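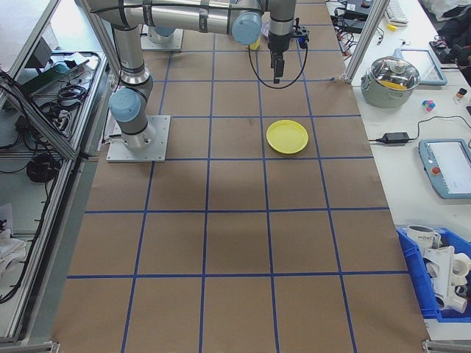 5.3 Loss of gripper signal during placement

The most serious fault in the study was a loss of communication between the controller and the gripper while the arm was moving. It occurred 8 times in 371 placement trials. We report it separately from the grasp failures in Section 5.2 because the cause was mechanical and had nothing to do with the policy, and because our software handled it badly.

In each case the gripper stopped reporting its finger position partway through a move. The driver did not treat this as an error. It kept publishing the last value it had received, so the planner saw a gripper that was closed on an object and carried on to the target cell. When the open command was sent there, nothing happened. The arm then backed away with the object still held and the trial was logged as complete. Four of the dropouts were found this way, by a person watching the table. The other four were found only when we compared the logs with the recorded video in July, and the success rates given in our earlier workshop report were slightly too high as a result.

The first explanation we tried was network load. The gripper driver shared a computer with the Gachanja recording software, and we had seen late messages on that machine before. We moved the driver to its own computer and ran 100 empty moves between random cells, with no object in the gripper and the wrist held at a fixed angle. There were no dropouts. We took this as a fix and went back to collecting data, which was a mistake. The next dropout came the same afternoon.

What the empty moves had left out was wrist rotation. All of the dropouts took place while the last joint was turning toward the far end of its range, and most of them were in trials where the target cell was on the side of the table away from the base. The gripper cable hangs in a free loop beside the fingers (Figure 4). With the wrist near the middle of its range the loop is slack. As the last joint turns, the loop is drawn in, and near the end of the range it pulls sideways on the connector. We could reproduce the fault by turning the joint slowly by hand guidance and watching the message counter. A light sideways push on the connector, with the arm standing still, had the same effect.

Once the connector was opened we found that one of the contacts no longer held its pin firmly. We do not know when this wear began. The cable had been fitted at the start of the Ustbridge trials and was moved to the present arm without being replaced, and no one had kept a record of how many hours it had been in use.

Figure 4. Placement workspace. The arm stands on a mounting plate on the paper-covered table, and blue tape marks the cells. The gripper cable forms the loop at the wrist.

Two further points concern safety. First, a dropout did not trigger a protective stop. The arm controller and the gripper were separate devices, and the arm had no knowledge that the gripper had stopped answering. With a light plastic plate as the object this had little consequence, but the same code was used later with heavier kitchen items, and an arm that moves on with an object it cannot release should not be approached. Second, the reset procedure asked the operator to free the object by hand before restarting the driver. On restart the driver sent a full open and close cycle to find its limits. An operator who followed the steps in the order written could have had fingers between the jaws at that moment. There were no injuries. The procedure has been rewritten so that the emergency stop is pressed first and the driver is restarted with hands clear of the table, and the object is taken out only after the cycle has finished.

We made three changes to the system. The cable was replaced and clamped so that the connector carries no side load. The range of the last joint was limited in the planner, which put some grasp angles out of reach in the corner cells. The driver now stamps each position message with the time it was received from the gripper, and the planner stops the arm if the newest message is too old. The third change should have been there from the start. The Cloment driver, on which ours was based, includes such a check, and we had removed it while looking for an unrelated timing problem.

The affected trials were relabeled as failures and kept in the data. Table 3 gives results with and without them. Trials run before the cable was replaced are marked in the released logs. We did not repeat the Grirnbridge comparison with the new cable, so those results should be read with this fault in mind.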